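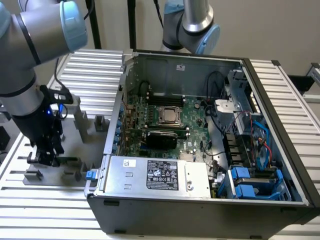 4.2 Looking after the cell between runs

Most of what we learned at Tredham about keeping a two-arm disassembly cell in good order came from the dull hours between runs, and we should like to set some of it down, as we could find very little of the kind when we were starting out ourselves. The cell takes apart old desktop computers, and its daily care fell mainly to the second author, with Shiyu Wan standing in through June and Barış Oral looking after the software from the Tultside office (and coming over in person rather more often than he had planned!). Figure 7 shows the general layout, with a tower on its side and its panel off, the two arms, and the gray-plated fixture with its slotted blocks standing on the ribbed aluminium table under the black gripper. We had first put that fixture a good deal further away, and the long reach across the table cost us both time and accuracy, so we would warmly encourage anybody building something similar to keep the holders close to where the gripper naturally comes to rest.

Figure 7. The disassembly cell with an opened desktop tower in the work area.

The morning check takes a quarter of an hour if all is well. Whoever is on duty wipes down the grooves in the table, where dropped screws like to hide, and then runs a finger along each slotted block to feel for burrs. The blocks wear faster than we had expected, and a burr too small to see will tilt a part enough to spoil the next pick. After that comes the cable at the wrist. We leave it a fairly generous loop, having learned our lesson with a shorter one, which pulled at its connector whenever the last joint turned to its limit and gave us a fortnight of faults that came and went as they pleased. Barış spent most of that fortnight reading through perfectly good code, and has been very kind about it since.

Calibration is done with the Pappas routine described in Section 3, in which each arm in turn touches a set of reference points on the fixture plate. Over the whole study we logged 1874 picks and recalibrated 37 times, mostly after a gripper finger had been changed. The fingers are angular and fairly slender, so that they can get in among the cables and drive carriers, and the price of that shape is that a hard knock against the sheet metal of a case will bend one. We tried straightening them in the vice for a while, but a straightened finger never seemed to hold its setting for long, and in the end we simply kept a drawer of spares and fitted a new one each time.

Of the 132 stoppages in the log, 56 were put down to the tower having shifted under load, which was by far the largest single cause. A case lying on its side feels very steady when one leans on it, and yet a firm sideways pull on a stiff connector would move it by a millimetre or two, and everything after that was slightly wrong. Rubber feet helped a little. What helped a great deal more was the low clamp that Surley's workshop made up for us, together with a change in the program so that the second arm checks two corners of the chassis again after any pull above the set force. We had worried that the extra check would slow the work down, but it adds only a few seconds, and the people on duty said they were glad not to be called over so often. The clamp's own screws do need tightening at the end of each day, and this is now the last line on the checklist, just beneath the reminder to park both arms before switching off at the wall.

Related items
Choosing gripper fingers for crowded enclosures
Cable routing at the wrist: notes from the Tredham cell
The Pappas routine, step by step
Sorting mixed screws after disassembly
Tultside workshop report: clamps and fixtures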